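3. Simulation of the Task Before the Workshop Build

3.1 Scope of the build

The arm described in Section 2 was assembled and wired in a shared workshop in Ravport, where bench time is booked in evening slots and the floor has to be cleared at the end of each one. Under those conditions every change to the controller cost a full setup and teardown. We therefore moved the pick-and-place work into simulation and kept the workshop slots for wiring, calibration and the few trials that needed real hardware. The simulator was Jostatora, run on one desktop computer at home. Fergal Foley wrote the scene loader and the scripts that reset the objects between episodes.

The build is meant for use in a bedroom, with the arm fixed to a piece of furniture next to the bed. A bed is a poor work surface. It gives under load, its height changes from one spot to the next, and flat objects placed on it do not lie flat. Most of the home builds we looked at avoid the problem by working on a table, and their place heights are fixed numbers in a configuration file. Ours could not be.
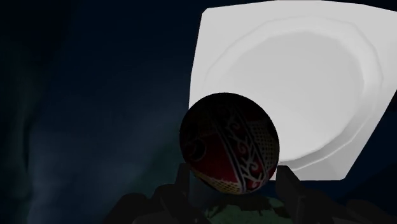

Figure 3. The simulated place task, wrist view and room view.

Choice of objects followed from the gripper. Its two fingers are stiff and have no padding, so a round object is held over a small contact area and can roll if the fingers close off center. In the wrist view the patterned ball sits between the fingers and hides part of the plate's rim and the lower left arc of its well, and this overlap is the main difficulty for the vision part of the system. The detector looks for the circular outline of the well, and when the ball covers part of that outline the fitted center shifts. The first version of the detector used the wrist view only. We kept it as a baseline and added a second estimate from the room view, which sees the plate from the side but has the full length of the arm in sight.

The two estimates are combined by a weighted mean. The weight on the wrist estimate falls as more of the outline is hidden, and it is set to zero when less than half of the arc can be fitted. We tried learning the weight from data with the Tóth toolkit and found no gain over the hand-set rule, so the rule was kept.

3.2 Episodes and resets

We ran 2000 episodes for tuning and held back a further 247 for testing. At each reset the plate was given a new position and rotation on the blanket, and the cloth was allowed to settle before the arm moved. Folds were left as the simulator produced them. Episodes in which the plate slid off the bed during settling were thrown out and drawn again.

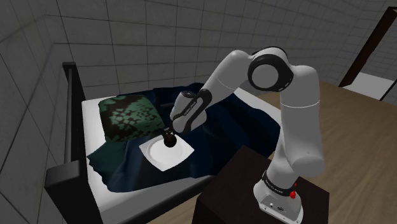 An episode counted as a success if the object came to rest inside the well and stayed there for 7 seconds after the fingers opened. Contact with the rim was allowed. The release height was measured from the estimated plane of the plate, and the descent stopped early if the wrist force passed a set limit. This limit mattered more than we had expected, as a plate pushed down at one side tips on the mattress and the object then rolls out over the low edge.

Of the test episodes, 16 failed. We sorted the failures by hand from the recorded joint positions and the two views. The largest group came from a tilted plate, and a smaller group from a late slip in the grasp as the fingers opened unevenly. The controller settings from this stage were copied to the Skiltby board on the real arm without change, apart from a lower speed limit on the shoulder joint.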